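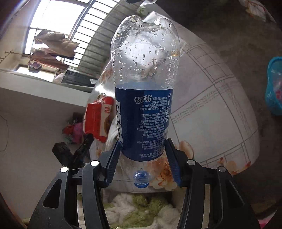 # What Happens When Someone Appeals?

Suppose a judge decides a case, and one side thinks the judge made a mistake. That side can often ask a higher court to look at the decision. Asking a higher court to do this is called an **appeal**.

## Two kinds of courts

Most cases start in a **trial court**. Witnesses come in and tell what they saw or heard. Lawyers ask them questions. Papers, photos and objects can be shown as evidence. Then a judge or a jury decides what happened.

An **appeals court** works differently. It usually has no jury and no witnesses. A group of judges, often three, reads what was said and done at the trial. They want to know if the trial court followed the law.

## A story about a bakery sign

Banafsheh Ghaffari owns a bakery called Lillora. She paid a sign company, Skomance, $889 to make a sign for her front window. The sign came with the name spelled wrong. Skomance said the mistake was on the order form. Ms. Ghaffari said the form was right.

They went to trial court. The judge decided that Skomance had to give back $440. Skomance's lawyer, Walid Rawashdeh, told his client that the judge had not let him show the judge the order form, even though the rules said he could.

Skomance appealed.

## The steps

1. **Giving notice.** Mr. Rawashdeh filed a short paper saying that Skomance wanted to appeal. There is a deadline for this. If you miss it, you usually lose your chance.
2. **Getting the record.** The record is everything from the trial: the papers, the evidence and a typed copy of every word spoken in court. Even for a small case it can be long. The record in the bakery case was 200 pages.
3. **Writing briefs.** A brief is a paper that explains one side's reasons. Some briefs are not brief at all! Skomance wrote one, and then Ms. Ghaffari's lawyer wrote one to answer it.
4. **Talking to the judges.** Sometimes the lawyers come to court and speak. This is called oral argument. The judges can interrupt with questions whenever they like.
5. **Waiting.** The judges talk about the case in private and vote. One of them writes down the decision and the reasons for it. This can take months.

## What can the judges decide?

They can **affirm** the decision. That means it stays the way it was.

They can **reverse** it. That means it is changed, and the other side may win.

They can also **remand** the case, which means sending it back to the trial court to do some part over again.

In the bakery case, the judges sent it back. They did not say who was right about the spelling. They said the trial judge should have looked at the order form before deciding.

## Can you appeal just because you lost?

You need a reason. "I don't like it" won't work. You have to point to a mistake, and it usually has to be big enough that it could have changed the result. Appeals courts call a small mistake that made no difference a **harmless error**.

## Words to know

- **Appellant:** the side that asks for the appeal
- **Appellee:** the side that answers it
- **Record:** everything kept from the trial
- **Opinion:** the written decision of the appeals court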